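I ride the 156 to work, and in November my coat gets damp and picks up that bus seat smell! Two things help. I hang it on a wide hanger by an open window the minute I'm in, and I wipe the cuffs with a cloth and a drop of dish soap (just a drop, or you'll be rinsing all night).

For my bus pass, I keep it in a clear sleeve pinned inside the pocket. I haven't lost one in 8 months. 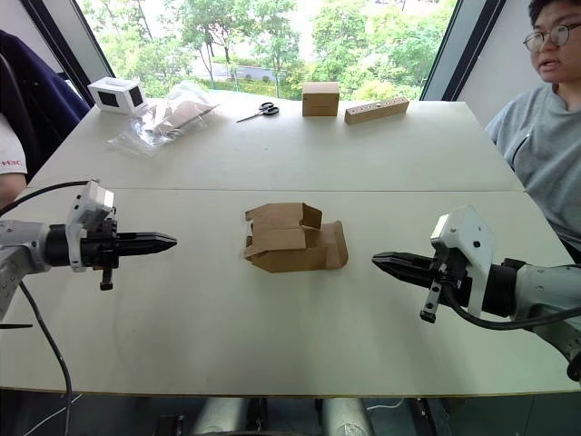
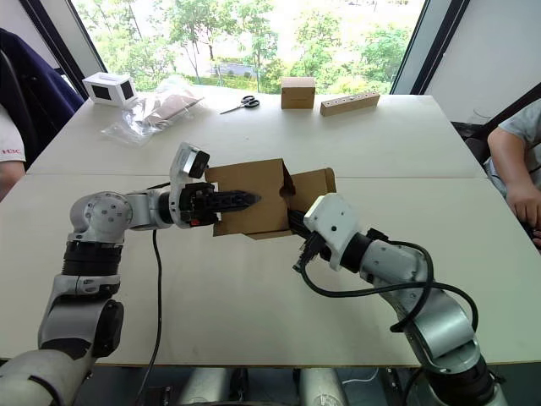
Photos: Wagner Andrade / Plandness

Gum on a coat? Ice cube first, then scrape with an old card.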